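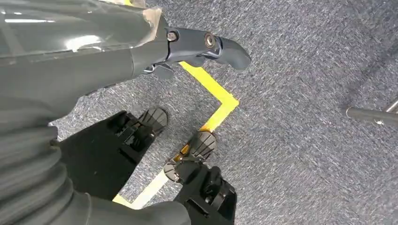
A Long Weekend on the Coast at Hosham

We drove down to Hosham in May, and I have been boring my friends about it ever since, so I may as well write it all down! The Driltau is a small hotel above the bay, 105 steps up from the sand (the sign at the bottom warns you), with a sunny breakfast room and the kind of beds you sink into. We liked it so much that we stayed an extra night.

The path along the cliffs starts right behind the parking lot. It took us past Nugroho Cove, where there are rock pools and a little hut selling crab rolls, and then on to the lighthouse, which is roughly 200 years old and still painted every spring. Go early. By 10 in the morning the benches were full, and we ate our rolls standing up with the wind trying to take the napkins.

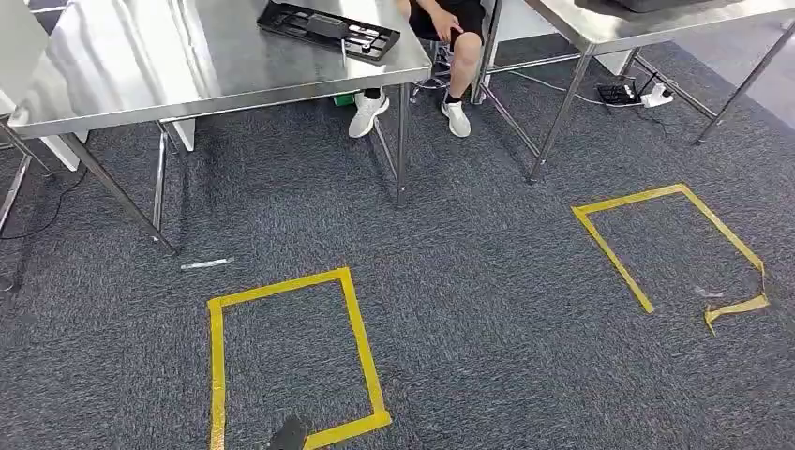 Packing for Hosham is easy, though I managed to get it wrong and brought two pairs of dress shoes and a raincoat that was never unfolded. Black shorts and white sneakers with dark socks would see you through most of the day there, even at dinner, where the dining room is very relaxed. Do bring a sweater for the evening boat, though. The Pasex leaves from the harbor at sunset and goes out past the point and back, and it gets chilly once you are clear of the bay.

Our room was 344, on the top floor at the back, and I would ask for it again.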